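Clisar Bimanual Stator Handling: Fault Subset

Data card, revised 26 November 2020
Maintained by Zyanya Montes and Hipólito Carrasco

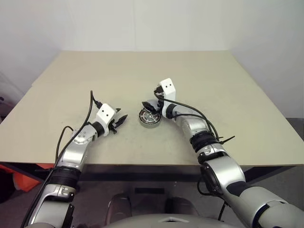 This subset covers episodes recorded on the Clisar two-arm cell while a gripper fault was present and had not yet been found. We kept the episodes separate so that they would not end up in training runs by accident. The main set is Gineo and has its own card.

What went wrong

The right gripper reported a finger opening that did not match the real one. The offset was small at the start of a session and grew with use. By the end of long sessions the controller believed the fingers were closed when there was still a gap. On a round part with a thin rim, that meant the arm lifted with little or no grip. One part was dropped from height and the rim was bent. No one was hurt. The left gripper logged no offset.

Cause

A set screw on the finger encoder had backed out. The drop was first blamed on the grasp planner, and a week in September went into tuning it. Hipólito found the screw when he took the gripper apart for an unrelated cable swap. The planner changes have been reverted.

Contents

Episodes: 200
Episodes marked as failed grasp: 49
Longest episode, in frames: 2,590
Format: same as Gineo

Fields added for this subset

grip_reported: opening from the controller
grip_corrected: opening estimated from head camera frames, right arm only
fault_label: none, slip, drop, early_release

Known problems

grip_corrected is missing where the arm hides its own fingers from the head camera.
Episode 161 has the left and right wrist streams swapped. Do not use it.
Labels were done by one person and have not been checked by a second.
Force readings were not logged.

Safety changes to the cell

Lifts over the table are now limited in height until a test squeeze passes. The encoder zero is checked before every session. If the check fails, the Drutside controller will not enable either arm. Please do not bypass this check, including for short tests.

Use

Suitable for slip detection and fault detection work. Not suitable for imitation learning. Questions and label corrections go to Zyanya.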